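Stuvetport Bin Sorting Set
Classroom and Club Edition

Catalog no. 322
Category: Robotics instruction, secondary and college level
Status: Available for order
Page updated 21 Jun 2022

Overview

The Stuvetport Bin Sorting Set is a complete teaching package for student groups that have access to an industrial robot arm and wish to begin work on picking parts from a bin. It was developed with the Fenesbridge student robotics club and is the approved practice set for the Skurkness Challenge, an annual picking and sorting competition for school and college teams.

The set is supplied without an arm or gripper. Participating schools use the equipment already installed in their own workshops.

Contents

Metal bin with slanted walls
Elongated blocks, reddish-brown and dark green
Replacement blocks, 22 pieces
Instructor's manual with lesson plans
Student workbook, printed, one copy (additional copies sold separately)
Feyisa scoring software, single-site license

Course of study

The lesson plans are divided into 6 units. The first two cover workshop safety, arm motion at reduced speed, and the teaching of fixed positions. Units three and four introduce grasp planning for blocks that lie flat on the bin floor. The fifth unit addresses blocks that touch one another or rest against a wall, where the approach angle of the gripper must be chosen with care. The final unit is a timed sorting exercise scored under Skurkness rules.

Each unit includes a short written assignment. Instructors may omit the assignments for club use, but the safety test in the first unit is required of all students before they operate an arm.

Setup

The bin should be placed within easy reach of the arm and secured so that it can't shift during a run. Cables must be fastened along the arm with enough slack for full wrist rotation. Before each session, the instructor checks the emergency stop, confirms the speed limit, and has one student read the checklist aloud.

Blocks are to be dropped into the bin by hand and left as they fall. Teams may not rearrange them once a scored run has been announced.

Use at Fenesbridge

The Fenesbridge club adopted the set in May and uses it for all of its competition practice. Students work in pairs, one at the controls and one keeping the run log. The reddish-brown blocks are sorted first, followed by the dark green. 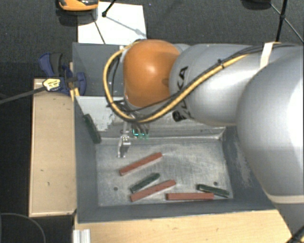

Tsion Mamo writes that the fifth unit took her students twice as long as the manual allows, and that she would advise other instructors to set aside an additional session for blocks leaning on the walls. She adds that the run log proved more useful for grading than the written assignments.

The manual now offers an extended schedule for the fifth unit. Schools holding the earlier printing may request the revised pages at no charge.

Ordering

Price per set: $1,920, shipping not included
Purchase orders are accepted from schools, colleges, and registered clubs.
Replacement blocks and workbooks may be ordered at any time under the same catalog number.

Questions regarding lesson content or competition approval should be directed to Afshin Nouri, Education Programs, Stuvetport.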